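Pitura Hand Gripper Set-up Guide
Section 5: Preparing the hand units and the backpack before recording

This section is for the operator who wears the kit. It is supposed that the room is already arranged according to Section 4 and that the backpack batteries were charged during the night. If you work in a pair, each person prepares his or her own kit and then checks the kit of the other one.

5.1 What you need

One left hand unit and one right hand unit with the same set number
One backpack with the recording computer
One head unit with strap
Two unit cables and one head cable
The Arkik calibration board
Lint-free cloth, dry
The set log

The set number is written on the bottom of the grip. Do not combine units from different sets. The software will accept them, but the jaw opening values will be wrong and the recording cannot be corrected later.

5.2 Cleaning and checking the jaws

1. Put the hand unit on a table with the jaws away from you. The unit must be switched off.
2. Press the trigger slowly to the end and let it go. The two jaws must move together and come back without a stop.
3. Look at the inner faces of the pads. The ribs must be clean and whole. Remove dust and hair with the dry cloth, always along the ribs.
4. Pull softly on each pad. If a pad moves on its jaw, change both pads (see 5.7).
5. Wipe the camera lens with a clean part of the cloth. Use a new cloth if the first one touched grease or soap.
6. Repeat with the second unit.

CAUTION: Do not use alcohol on the pads. They become hard and start to slip on smooth objects. For sticky dirt use a cloth with a little water and leave the pad to dry in the air before you switch on.

5.3 Fixing the marker plate

Each unit carries a square marker plate on the top. The plate gives the position of the hand when the head unit looks at it, so a plate which is bent or loose makes the whole recording useless.

1. Check that the plate has the same number as the unit.
2. Place the plate on the holder. The small notch of the plate goes over the pin. It is possible to put the plate turned by a quarter, if you push strongly. Do not push strongly.
3. Tighten the two screws by hand, first one and then the other, a half turn each time.
4. Hold the unit by the grip and shake it two or three times. You should hear nothing.

Note: Scratches in the white area are permitted when they are shorter than the width of the border. Scratches in the black area are permitted only if the live view still shows the green outline. When you are in doubt, take a new plate and write the change in the log.

5.4 Putting on the backpack

1. Open both shoulder straps to the full length.
2. Connect the head cable and the two unit cables to the backpack before you put it on. The connectors are marked H, L and R.
3. Turn the lock ring of each connector until it clicks.
4. Put on the backpack and shorten the straps. The pack must sit high on the back. If you can push your flat hand between the pack and your shoulders, it is too loose.
5. Lead the unit cables under the arms, not over the shoulders. Leave enough length that you can stretch both arms above your head.

CAUTION: The air outlet is on the outer side of the pack. Do not wear a jacket over it and do not lean against a wall, a sofa or a curtain during recording. When the computer is too hot, it gives two short tones and stops after 5 minutes.

5.5 Putting on the head unit

1. Loosen the wheel at the back of the strap.
2. Set the front part on the forehead, above the eyebrows. Long hair should be tied behind.
3. Close the wheel until the unit does not move when you look at the floor and up again. It should not hurt. If you feel pressure after some minutes, open it by one click and do step 4 once more.
4. Stretch both hands in front of you at the height of the belt, as if you would lift a plate. Look at the live view on the phone or ask your partner to look. Both marker plates must be inside the picture.
5. If a plate is missing, tilt the front part down by one position and check again.

Glasses can be worn. A cap cannot.

5.6 Start and calibration

1. Press the power button on the left side of the pack and hold it until the first tone.
2. Wait for the three green lights. The order is H, then L, then R. This can take up to 2 minutes if the pack was stored in a cold place.
3. Close both hand units completely and hold them closed until you hear a tone.
4. Open both completely and wait for the next tone.
5. Put the calibration board on a flat surface, 400 mm in front of you.
6. Move each unit slowly over the board, left to right and back. Keep the wrist soft. The elbow should do the movement.
7. Read the result on the live view. The error value must be green. With a yellow value repeat steps 5 and 6. With a red value go back to 5.3, in most cases the marker plate is the reason.

Calibration is valid for one wearing. If you take off the head unit, even only to drink water, you must repeat from step 3.

Note for sets with the old Kowalchuk trigger spring: the tone in step 3 comes late, and many operators let go too early. Keep the trigger pressed and count slowly to five.

5.7 Changing the pads

Change the pads after 500 recordings or earlier if the ribs are worn flat. Pads are always changed in pairs.

1. Switch off the unit and disconnect the cable.
2. Open the jaws fully and push the clip behind the pad with the plastic tool. Metal tools damage the seat.
3. Slide out the old pad toward the tip.
4. Slide in the new pad until the clip closes. The thick end is at the tip.
5. Do the same on the other side, then set the counter to zero in the menu "Unit", line "Pads".
6. Repeat the complete calibration in 5.6.

Used pads go in the bag with the Avelmont label and are sent back with the monthly parts order. Please do not keep them as spare.

5.8 Walking into position

Go to your start place slowly and hold the units in front of the body. Tell the other people in the room aloud that you begin to move. The head unit makes the view to the side and down a little smaller, so turn the whole head when you pass furniture or a cable on the floor. Two operators in one room should keep two arm lengths of distance, also when they both turn to the same cabinet.
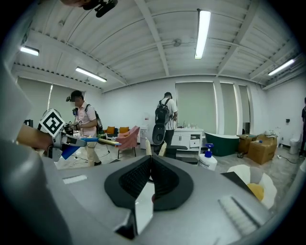
When you arrive, stand still with both units open and press the start button on the right grip one time. After the long tone you can begin the first task from the list. To stop, press the same button again and keep the hands quiet until the tone ends, then write the number of the recording in the set log before you start the next one.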